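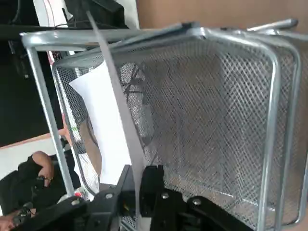
Cleaning metal mesh baskets

Dust and grease collect in the small openings and harden over time. Fill a sink with hot water and two tablespoons of dish soap, then soak the basket for 8 minutes. Scrub the mesh on both sides with an old toothbrush, working diagonally. Wipe the frame with a soft cloth. Skip steel wool on polished tubing.

Rinse, shake hard over the sink and stand the basket on its side on a towel overnight. Mine get done every March, kitchen ones more often.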